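Bench notebook, August — new cloth on the work surface
Teal-green cloth on, photo taken before lunch. Faint line across it, crease or seam, see below.

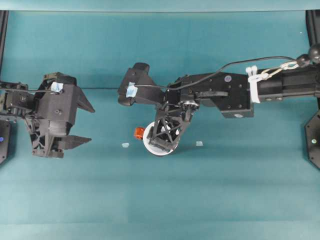 Cloth

Teal-green, from Gratevano, sold by the metre. We had the grey one before and it had gone shiny where people lean on it. I bought 2 metres and used most of it. The offcut is folded in the bottom drawer with the old grey piece — please don't use either for wiping up glue.

Washed once at 40 before fitting, no softener. It shrank a bit along the length and hardly at all across. Ironed it on the back. The colour came out the same as the dry sample as far as I can tell, though the sample had been in a drawer and the ceiling lights make everything greener after dark.

Fitting

Started at 9.30. Laid it loose, pulled from the middle outwards, clipped the front first. 12 clips underneath, the flat Zürcher ones. The spring clips we tried on the grey cloth caught on sleeves and I have put them back in the tin.

The line that runs across it is still there. I thought at first it was the fold from the shop, but ironing should have dealt with that. Going to leave it under tension for a week, then damp it with the spray bottle and look again. If it is a seam in the weave I will turn the cloth round and live with it.

The softer, lighter bands lower down may be ripples or just the light. Running a hand over them I can't feel much. Will check with the long steel rule.

Dust

It holds more lint than the grey did. Lint roller is on the hook by the door, refills in the Cloltora box. Don't brush it with the bench brush, that one is full of filings.

To do

Label the offcut with the wash temperature.
Order a second length in the same teal before the shop changes the batch.
Ask whether anyone minds the colour. I like it, small black screws show up well on it and on the grey they vanished.
Try the spray bottle on the line.
Put the receipt in the Grokico folder.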